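Hendach House Newsletter
Autumn issue, September 25, 2026

From the craft room: cups, tables and the November exchange

The small cups are now in their third year with us, and many new members ask what they are for. I was asked to write this item because I have washed more of them than is good for a person. English is my second language, so I ask for patience if a sentence walks in a strange direction.

How we came to have so many cups

When the Makhubela bakery moved to the other side of the river, the owners did not want to carry their old stock with them. They offered us the cups from their dessert counter, plastic, small, in several colors, together with lids that mostly do not fit. We said yes before we asked how many. The answer was 1740. They arrived in flour boxes, and for one whole winter the boxes stood in the corridor by the coats, and people sat on them to change their shoes.

At first we used the cups only for paint. After this the seed group discovered that one cup holds enough beans for a short row, and the mending group began to keep buttons in them. The bead people took more than their share, and I write this with affection. Today almost every shelf in the craft room has cups on it, and this is why we need a system.

The sorting

During the summer we began to sort the cups by color and by condition. Every cup is taken in the hand, turned, looked at from the bottom, and placed with its family. A cup with a crack goes away. A cup with old paint that does not come off is still good, but only for paint. The work is slow and quite pleasant, especially at the tables by the window, where the light helps to decide if a cup is pale green or only a clear one that has become tired.

I should say something about this green. The pale green cups are the ones most people want, and they are also the ones that disappear. I found two of them in the refrigerator with mustard inside. Please, the craft room cups are not for food any longer. We do not know what was in them since the bakery, or rather, we know very well, and it was glue.

To lay a cup on its side while you work is allowed and even useful. You can then see if it rolls. A cup that rolls evenly is round and will stack with the others. A cup that wobbles has been too near to the radiator, and it will get stuck inside its neighbor, and somebody will break both of them when they pull.

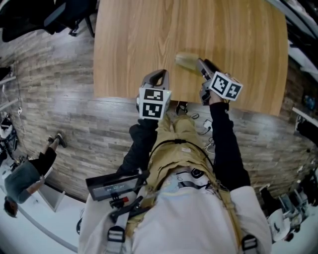 The tables

Many members have said kind words about the light wooden tables. They came from the Brerkix reading room when it closed, and we have six of them. The wood has a warm color and the grain runs straight from one side to the other, so that you can line up your paper with it if you have no ruler. I do this often.

We would like to keep the tables in this nice condition. Some rules were written on the wall last year but the paper fell down, so I repeat them here.

Put a cutting mat under every knife, also for a small cut. The mats are in the flat drawer below the sink.

Paint and glue need newspaper under them. We have plenty of newspaper. If you bring more, please bring it without the shiny advertising pages, because water stands on them and then runs to the edge and onto the knees of the person who sits there.

Wipe the wood with a cloth that is only a little damp, and follow the grain. The yellow sponge has a rough side which is too strong for the surface. I have moved this sponge to the sink and I will move it again if necessary.

Hot glue guns stand on the tile, never on the wood. There is one round mark on the table nearest to the door, and the person who made it has already said sorry to everyone.

Oil for the tables is bought, and the oiling will be done in one evening when no group meets. The tables must rest until the next afternoon. A note will be put on the door.

Where the cups live now

The new shelf is the long one opposite the window, made by Osico, the small workshop behind the laundry. They built it from our drawing and corrected our drawing in two places without making us feel stupid. It has five compartments. From left to right they are for clear cups, green cups, cups of all other colors, painted cups, and lids.

About the lids there was a long discussion. One opinion is that a lid which fits no cup is not a lid and should leave the house. The other opinion is that as soon as we give them away, we will find the cups they belong to. For the moment the lids stay. They are also quite good for mixing a small amount of color, and children like to draw around them.

Please stack the cups ten high at the most. Higher stacks look tidy but they lean in the night and in the morning they are on the floor. If you take a full stack to your table, take it with two hands, one below and one on top.

Cups with seeds or buttons inside do not go back on this shelf. They belong to the groups, in the cupboards of the groups, with a label. A piece of masking tape and a pencil is enough. Ink pen goes through the tape and stays on the plastic forever, as you can see from the cup that says BEANS and has held only safety pins since spring.

The November exchange

In November we will hold the exchange of small containers, for the first time in the large room. The idea is simple. You bring what you have too much of, clean and dry, and you go home with what you need. Jars, tins, egg boxes, little drawers from old furniture, all is welcome. Last time a member brought 99 film canisters and they were gone before the coffee was ready, so I advise to come early.

We will put out some of our own cups as well, mostly the clear ones. The green we would like to keep for the seed group, which has asked for them in writing.

If you wish to have a table at the exchange, write your name on the list beside the craft room door and say if you need a whole table or a half. Tablecloths you bring yourself. Boxes can be left in the corridor from the evening before, but please leave enough space for the coats.

Help with the sorting

There are still several flour boxes which have not been opened. Everybody who has a free hour can come in the afternoon, when the room is open and the kettle is working. It is not necessary to announce yourself. Take a box, choose a place at one of the tables, and begin with the color you like. Cracked cups go in the blue bin, and doubtful ones can be left on the window sill and I will look at them later with my better glasses.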